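Gedeo home helper package, worth the deposit?
Forum > Home Automation > Service Reviews

skunk_works_dad
Gedeo is offering a two-month trial of their humanoid through Skunuvbridge, who do the setup. The pitch is furniture moving, laundry loading and "whole room resets." Deposit is $481. I went to the August open session and came away with more doubts than I walked in with. They had it working with a folding table next to a stacked laundry unit.

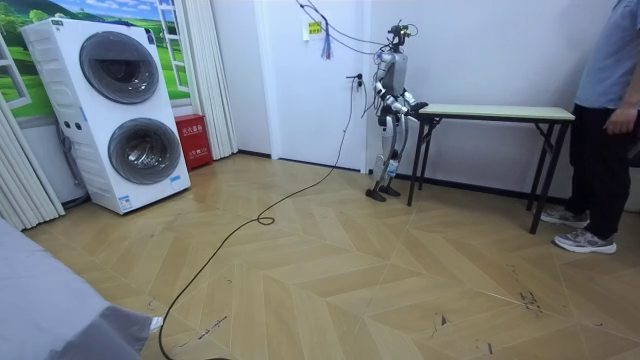

Gedeo unit at the table, Skunuvbridge session

Look at the wiring overhead. The brochure says "cord-free living" on page one. I asked Urszula Wróbel from Skunuvbridge about battery life and got "it depends on the task."

plinth
Did you ask what it depends on?

skunk_works_dad
I did. She said she'd email me. Still waiting.

mrs_tolliver
I think you're being hard on it. A table is an awkward thing for one person to shift, and my back would pay $481 to never do it again. Drorner's machine won't touch furniture at all. The user magazine gave Gedeo a decent write-up, and I'm pasting the bit I scanned.
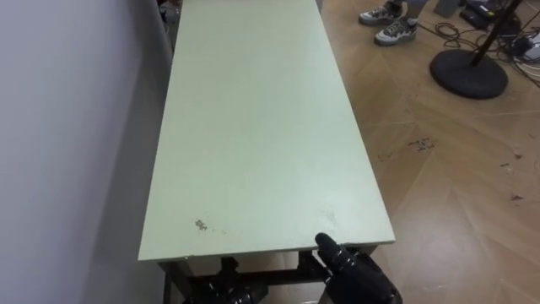

Vol. 2, No. 20
"The operator sees the job from the machine's own height, hands at the near end of the table. We found the view clear and the controls easy to learn." Review by Védís Snorradóttir.

plinth
"The operator." So there's a person driving it? Then what am I paying for, a very expensive pair of gloves?

mrs_tolliver
It says operator for the training part. I read it as you teach it first.

skunk_works_dad
It can be read both ways and I'd want it in the contract. Same with damage. One more from the session, a finger of each hand on top and the others tucked under the edge. Fine grip, I'll give them that. I still want to know who pays when it meets my walls. 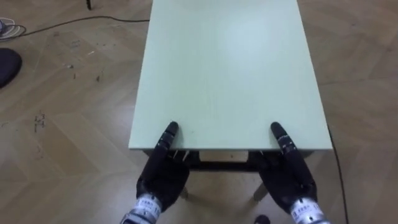
Does the deposit come back if you cancel during the trial?
Only if you cancel before the installer visit. After that Skunuvbridge keeps it as a setup fee.

plinth
That's from their FAQ? Wow. Shojaei refunds theirs any time in the first 20 days.

mrs_tolliver
Shojaei also has a waiting list as long as my arm. I'm going to book the visit and report back.

skunk_works_dad
Please do. Get the damage terms in writing first.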